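Chores, Attempted: A Gallery
Text by Cauã Andrade

Can a machine do the housework yet? I spent March at the Bremgate workshop to find out, and came home to a sink full of dishes that I washed myself. The entries run in no special order, though the easy ones do tend to come first.

1. Clearing the table

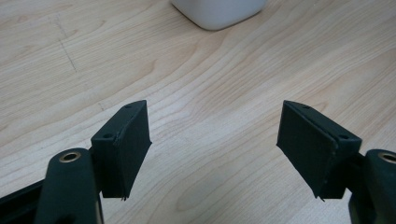 Two padded fingers, one pale wooden tabletop, and something white waiting at the far side. Nothing in the grip yet. Note the little frayed points at the bottom of the pads – even a machine gets ragged cuffs from this line of work.

How the clearing went

Ah-rin Koo keeps the tally at Bremgate, and she had the gripper down for 167 tries at lifting small things off a table and putting them in a bin. It managed 101. My nephew's rate is worse, but he can be bribed.

Most of the misses were dull ones. The fingers closed a little early, or a little to the left, and then went through the rest of the motion with great confidence, carrying a fistful of air to the bin and letting go of it.

What about the shop floor?

Better, if you like your chores identical. The people at Godoy want parts moved from one tray to another all day, and a part never turns up with jam on it. Koo thinks that job is 2 years off. She gave me 23 for a family kitchen, then asked me not to hold her to it.

What it costs

Mirkico, who would like to sell you one, wouldn't give me a price. They did ask how big my kitchen was, and seemed to lose interest when I told them.

More from the workshop next month, when they start on towels.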